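How do I clean a light wood veneer table without ruining it?

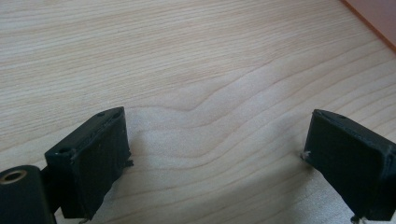
I bought a secondhand table through the Galtley swap page in July and I love it, but I'm scared of doing the wrong thing to the top. The seller said it's veneer over something else and had no idea what finish was on it (very helpful, thanks!). It's a pale blond color with long wavy grain lines that dip in a shallow curve near the middle, and that curvy bit is the reason I wanted it, so I really don't want to dull it or scrub through it. So far I've only dusted. My sister swears by vinegar, my neighbor says oil soap, and I have a bottle of Weidemann polish under the sink that's probably older than my car. We eat at this table every night, so it has to be something I can do often. What do you all use?
Posted by Carmela Fabbri, 07/11/2024

pinehollow_dee
Skip the vinegar! I did that for a whole summer on my old desk and ended up with a cloudy patch right where I sit. What I do now is a soft cloth, barely damp, one drop of dish soap in a bowl of warm water, wipe along the grain, then go over it with a dry cloth right away. Don't let water sit near the edges, that's where veneer likes to lift. I've kept a blond table going for more than 18 years like this and it still looks good. I'd leave the polish alone until you know what the finish is. Try a little on the underside of the overhang if you're curious, but wait a day before you judge it.

Rusty T
just sand it, 800 grit, takes 5 minutes

mapleandmoss
Please don't sand it, Carmela, veneer can be paper thin and once you're through, you're through. Agree with Dee on the soap. The only thing I'd add is placemats, and keep it out of strong sun if you can, mine went yellow on the window side and I had 2 weird pale rectangles where the mats had been. So move the mats around too! I got mine at Skillcombe, the felt-backed ones, and they wash fine.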